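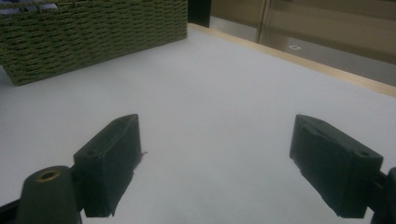
Sorting is the first job in any linen room, and I have always told beginners to take their time over it, however tall the pile may be. Give yourself a plain white tabletop and a woven basket, like the green one toward the back, and you have most of what Chapter 4 asks for.

## Getting to know the cloth

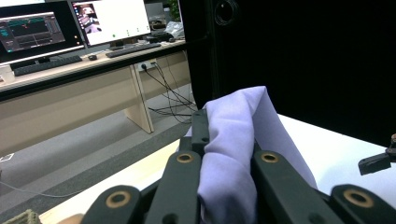
Folding comes later, once your hands have learned a little about how fabric behaves (and they will, I promise!). Look how the lavender cloth makes a peak at the top and heavy folds down the sides.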